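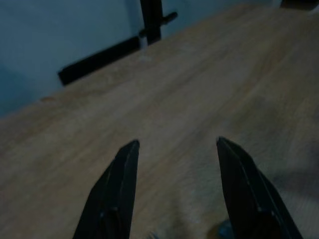
Gayan Patwary wrote in after the last handout to say that forty minutes of Psalms every morning is fine for people who don't have toddlers, and could we please talk about something shorter. Fair enough, Gayan. Session four is on fasting, which at least takes no extra time at all, and even frees up lunch.

Session 4: Fasting
Read beforehand: Matthew 6:16-18, Isaiah 58, Joel 2:12-13

1. What we mean by it
Going without food for a set period in order to pray. Skipping lunch because you were stuck in traffic outside Prultthorpe does not count, however holy you felt about it.

2. Matthew 6
Jesus says "when you fast," so he seems to assume we'll get around to it. Then he tells us to wash our faces and keep quiet. Underline "in secret." Last year at Plomerville we had a sign-up sheet for the fast, posted in the hallway, with a space for comments. We won't be doing that again.

3. Isaiah 58
Read the whole chapter aloud at your table. The people complain that God hasn't noticed their fasting. God answers that he has noticed how they treat their workers. Note verse 7: the bread you don't eat is supposed to end up with someone hungry.
Talk about: Where would your skipped meal go?

4. Joel 2
"Rend your heart and not your garments." Hashini Gazi will lead this part, with the map.

5. Practical matters
Start with one meal. Drink water. If you are pregnant, diabetic, on medication, or have ever struggled with eating, give up something else and don't explain yourself to anyone. Coffee drinkers should expect a headache by 11 a.m. and should warn their families.

For next time
Fast from one meal and pray through Psalm 51 while the others eat. Write down one sentence afterward, even if the sentence is about sandwiches. Hymn 544 to close, first and last verses only.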